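# Butcher-block board

A **butcher-block board** is a flat panel made by joining strips of wood side by side into a single thick surface. It is best known from the kitchen, where it serves for cutting and for rolling dough, but boards of the same construction are widely used as work surfaces, desk tops and play surfaces.
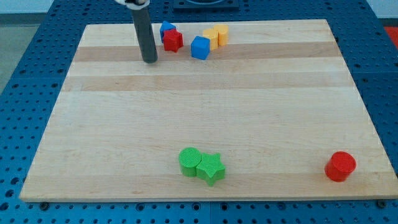

The name comes from the heavy blocks once kept in butcher shops, although most panels sold today are thinner and built differently from the older form. Maple is a common choice in North America. Beech, birch, oak and walnut are also used, and mixed boards are made from offcuts of several kinds.

## Construction

Boards are classified by the way the grain of the strips is turned.

**Edge grain.** Long strips are set on edge and glued face to face, so that the narrow side of each strip forms the working surface. The result is stiff and fairly light for its size. Most counter and table panels are of this type.

**Face grain.** The wide side of each strip faces up. The pattern of the wood is easier to see, and fewer strips are needed, but the surface dents more easily and the panel is more likely to cup.

**End grain.** Short pieces are stood upright so that the cut ends form the surface. Knife marks close up better in end grain than in the other two types. The boards are heavy, take more labor and cost more, and they are rarely chosen for a large surface that will not be used for cutting.

In a long panel the strips may run the full length or may be made up from shorter pieces joined end to end. Full-length strips give a quieter surface with fewer visible joints. Finger joints are stronger than plain butt joints and are usual in factory-made panels.

## Color and appearance

Pale maple ranges from nearly white to light tan. The wood nearest the bark, called sapwood, is lighter than the heartwood, and a panel cut from both will show bands of a deeper honey color among the lighter strips. These bands are natural and do not affect strength. Some makers sort strips by color before gluing and sell the more even panels at a higher price. Others leave them mixed.

Light woods darken with exposure to daylight. An object left in one place for months may leave a paler patch when it is moved, which normally fades as the rest of the surface catches up. Oil deepens the color at once, and the effect is strongest on the darker strips.

## Use as a play surface

A plain wooden board makes a steady base for small blocks. Its surface is flat and hard, and a pale, unpatterned ground lets brightly colored pieces stand out clearly. Red and blue are easily told apart against maple. Yellow and natural wood pieces are harder to pick out, and a darker board may be preferred where a set contains many of them.

Cubes are the simplest pieces to place, having six equal faces and resting in the same way on each. Prisms with a shaped outline, such as stars, hearts and crescents, behave differently. Laid flat, a star has a broad base and can carry another block. Stood upright, a five-pointed star commonly rests on two of its points, with a gap between them, and is more easily knocked over. Children often use the upright position for the top of a tower or for a row of pieces along the back of the board, where there is less passing traffic from hands and sleeves.

The Utico play library, which lends toys and boards to families, keeps its boards in two lengths, 60 and 90 centimeters. The shorter board suits one child. The longer one allows two children to work side by side, or one child to keep a group of finished pieces at the far edge while leaving the middle clear for building. Pieces that stand close together hide one another when seen from a low seat, and the library's lending notes suggest spreading a group out before asking a young child to find a particular shape.

A raised rim is sometimes added to stop pieces from rolling off. It is of little value with cubes and makes the board harder to wipe.

## Fixing to a table

A loose board may slide, particularly on a painted or metal tabletop. Three methods of holding it are in general use:

- **Non-slip matting**, cut slightly smaller than the board and laid beneath it. The board can be lifted away at any time.
- **Clamps**, which hold well but take up room at the edge and may mark the wood.
- **Fasteners set into the tabletop**, used where the table has a regular pattern of holes. Small stops or screws placed near the corners keep the board in position and leave the surface clear.

Perforated tabletops have the advantage that the board can be moved and fixed again without new drilling. Where a board is screwed down, the holes in it should be slightly oversized across the grain. Wood swells and shrinks with changes in humidity, almost entirely across the strips and hardly at all along them, and a wide panel held rigidly on both sides may split.

## Finishing

Boards for food use are commonly finished with mineral oil, alone or mixed with beeswax. The oil is spread generously, left to soak in, and wiped off. New boards need several coats. A board used only for play or desk work may instead be given a hard clear finish, which resists stains better but has to be sanded back when it wears through.

Before finishing, the surface is sanded in stages. The Drulinano joinery, which makes edge-grain panels in maple and beech, finishes its table panels at 300 grit and its smaller boards at 400 grit. Very fine sanding gives a silky surface but slows the uptake of oil. Corners and edges are eased by hand — a sharp maple edge is uncomfortable under the wrist and chips when struck.

## Care

Dust and crumbs are removed with a dry cloth. For ordinary dirt, a cloth wrung out in warm soapy water is enough, followed by drying on both sides. Boards should not be soaked or put in a dishwasher, as standing water can raise the grain and open the glue lines. Both faces should be oiled equally. A panel oiled on one face only takes up moisture unevenly and may bow.

Shallow dents can often be raised with a damp cloth and a warm iron. Deeper marks are sanded out along the direction of the strips.

## See also

- Cutting board
- Glued laminated timber
- Toy block
- Workbench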